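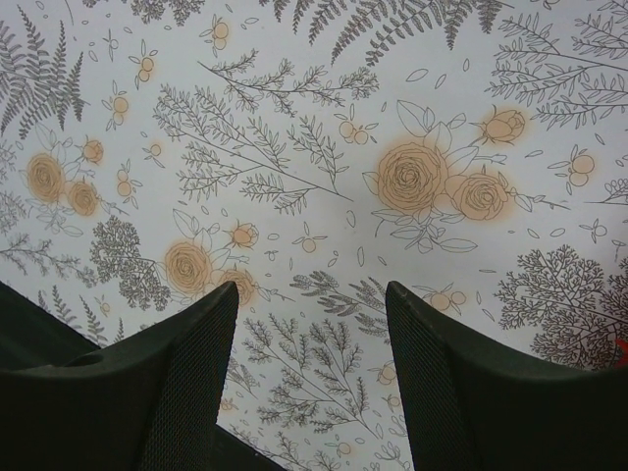
Roses and ferns under the two fingers of a gripper at Cerkico's open day.

I arrived at the Cerkico building with wet shoes and a prejudice. The prejudice was that a robot which handles laundry is a toy for fairs, something one watches for two minutes before going to look for the coffee. I stayed until they switched off the lights in the hall.

Cerkico opens its doors to visitors once a year, in February. The company rents the ground floor of an old spinning mill, 1,140 square meters under a saw-tooth roof, and for one day the tables are pushed apart so that people can walk between them. There is no stage. You stand close to the cell you are interested in, and the engineer who works on it answers your questions, sometimes while typing.

The subject this year was soft things. For a long time the firm lived from machines that pick up boxes and bottles, and those machines still pay the bills. But a customer called Brornura, which collects and sorts used clothes, asked some years ago if the arms could also take a shirt out of a heap and lay it down in a way that a person or a camera can judge it. The answer at that time was no. The answer today is longer.

A box has the same shape when you lift it. A shirt does not, and this is the whole difficulty. The engineer at the first cell explained it to me with her own scarf, which she dropped on the table four times, and each time it made another form. "I cannot write a rule for this," she said. "I can only show the arms many shirts."

So the arms are shown many shirts. In the weeks before my visit the team recorded 4,000 attempts, in which an operator guides the two arms by hand controls and the computer keeps everything: the position of each joint, the opening of each gripper, and what the cameras see. There is a camera fixed over the work area, and there are small ones at the wrists which look down past the fingers at the cloth. On the monitor beside the cell I found the wrist view strangely beautiful. One sees the world as a hand would see it, very near and with no horizon.

The floral cloth at the bottom of the cell surprised several visitors. I had expected gray rubber, or the green surface they use in television. The engineer told me that they change the background often. A system that has learned only on a plain table becomes confused by the first tablecloth it meets, and people's homes and sorting rooms are full of patterns. The roses and berries are a difficult case for a white garment, and for this reason they like them. Somebody in the purchasing office had chosen this one, she said, and it was the only background that received compliments.

I asked to see a complete attempt, from beginning to end, and they let me choose the place next to the operator. He was a quiet man who had worked earlier in a tailor's shop. He told me that this helps less than one would think, but that he knows where a shirt wants to be held. 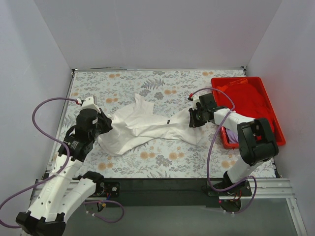 The hardest part is the moment when both grippers hold the cloth. Until then each arm can make its own small mistakes. With two arms on one garment, every movement of the left is felt by the right, and if they do not agree, the fabric slips out or the seam suffers. The operator moves slowly here. He pulls until the cloth has a little tension, waits, and pulls again. I noticed that the visitors around me stopped talking at the same time.

An attempt has a limit of 40 seconds. After this the recording is closed, good or bad, and the next one begins. The bad ones are not thrown away. They get a label and go into a separate folder, and a part of them is used later to teach the machine how to recover when a hold was poor. I was told that in the first month the folder of bad ones was the bigger one.

Then it was the turn of the machine without the operator. I must be fair and say that it was slower than the man and less sure. It took hold of a sleeve, let go, came back a few centimeters further, and took it again. A child beside me gave it advice in a loud voice. On the third try the shirt was lifted and put down more or less flat, with one sleeve folded under the body, and there was applause, which I think was meant as much for the patience as for the result.

At the next table the visitors could guide a pair of arms themselves. I waited in the line and had my turn, and I can report that I am not talented. The controls are light and follow the hand well, but you do not feel the cloth, and without this feeling I closed the gripper on nothing again and again. After five minutes my shoulders were hard as wood. My respect for the former tailor grew very much.

The grippers come from Brukon, a small workshop that also sends two of its people to the open day. They had brought a drawer of fingers, all with different surfaces, and invited us to try them on a handkerchief. With smooth ones the cloth escapes. With very rough ones it stays, but a fine knit is damaged. Between these two they have made 125 versions, and they did not hide that some of them were useless. One model had worked perfectly with cotton and could not let go of wool.

In the afternoon there was a discussion in the old boiler room, and it was more critical than I expected. A woman who runs a sorting line for the Lefèvre laundries wanted to know what happens with a wet sweater, or with a coat that has a zipper. The reply was that wet things are not attempted and that zippers go badly. She wrote this down and seemed content with it. Another visitor asked about the jobs. The head of the project said that Brornura cannot find enough people for the first station, where the sacks are opened and the dust is worst, and that they would like to begin there. He did not promise that it would end there, and I was grateful that he did not.

Before leaving I went back to the first cell. The child was also there again, now with a grandfather, and was explaining to him which sleeve should be taken first. The engineer listened to this with attention and then started another attempt.

Cerkico's next open day will again be in February. Entry is free, but places at the table with the hand controls must be reserved in advance, and closed shoes are required in the hall.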